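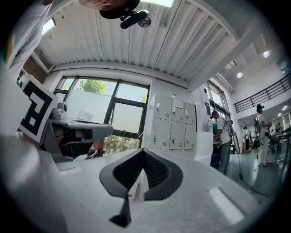

The hand-held gripper at the demonstration site in Rovcombe, with the lockers and main hall behind.

Visit report: hand-guided demonstration at Rovcombe
Filed under: Site visits, Handling and automation

The October visit was to the Rovcombe hall, where Flunedden prepares demonstration data for small robot arms. Our group arrived on Wednesday at 9.30 and was given the morning on the floor and the early afternoon with the software side. The purpose was to see how tasks are shown to a robot by hand, and to compare this with the remote-control method many of us saw at Getport in the spring.

The method

At Getport the operator sits at a pair of leader arms and the working arms copy the movement. It is accurate, but each station needs a complete robot and the operator has little feeling for contact. At Rovcombe there is no arm in the first stage. The operator holds a gripper with two jaws and does the task directly. A camera on the tool records the view from behind the jaws. Square black-and-white marker cards are fixed to the tool within sight of the camera, and the software uses them to work out how far the jaws are open. Operators also wear a camera on the head, pointing down towards the hands, which gives a second view of the same movement.

The tool camera has a very wide lens. Straight edges come out bent, worst towards the corners, and this is left uncorrected in the stored files. We were told that correction is applied later, if a customer asks for it.

Tasks

The current work is grouped under the name Morris, after the first test rig. It covers fetching and putting away: opening a locker door, taking an item from a shelf, placing it on a table, closing the door again. Doors are harder than they sound. The handle has to be caught with one jaw, the tool must then follow the swing of the door, and the wrist angle changes all the way through. An arm on a fixed base runs out of reach if the operator stands too close at the start, so a start line is agreed for each task.

Each task is repeated 100 times before the item or its position is changed. A finished set is 2,000 demonstrations. Sessions are limited to two hours, with a break in the middle, as grip strength falls off and the movements become untidy.

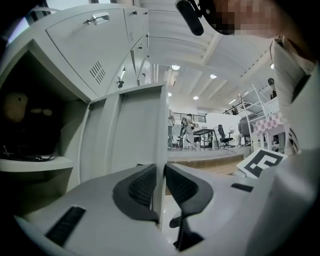
Speed was the subject of most questions from our side. A practised operator closes the jaws on an item a good deal faster than the arm can, and the arm's controller will then lag behind or stop. Flunedden's answer is to ask for a steady pace and to slow the playback where needed. Several of us thought this was the weaker part of the process. A slowed recording keeps the path but loses the timing of the contact, and for a spring catch or a stiff hinge the timing matters. The staff accepted the point and said that tasks of that kind are still recorded by remote control.

Checking and rejection

Every recording is checked twice. The first check is automatic and looks for lost tracking, a hidden marker or a gap between the two camera clocks. The second is by eye. In the set we were shown, 154 recordings had been rejected, most of them for lost tracking. The usual cause was the operator turning towards a plain white wall, where the software finds few points to hold on to. Strong daylight was the next most common. Blinds have been ordered for the windows.

Trial on the arm

After lunch we saw a model trained on an earlier Morris set run on a single arm in the side room. It was given 16 attempts at lifting a small carton from a shelf and completed 13. Two failures were poor grips at the corner of the carton. In the third the arm stopped above the shelf and had to be reset. No attempt was made with a door.

Points for members

Preparation time is short: a new operator is recording usable material on the first day. The equipment cost per station is well below that of the Getport system, though Flunedden would not give a figure in writing. Against this, nothing is learned about force, and the checking takes around as long as the recording.

Sample files have been promised and will be placed in the members' area. Those wishing to join the return visit to Getport should give their names to the office, stating whether they need a place on the coach. Safety shoes are required there and cannot be borrowed on site.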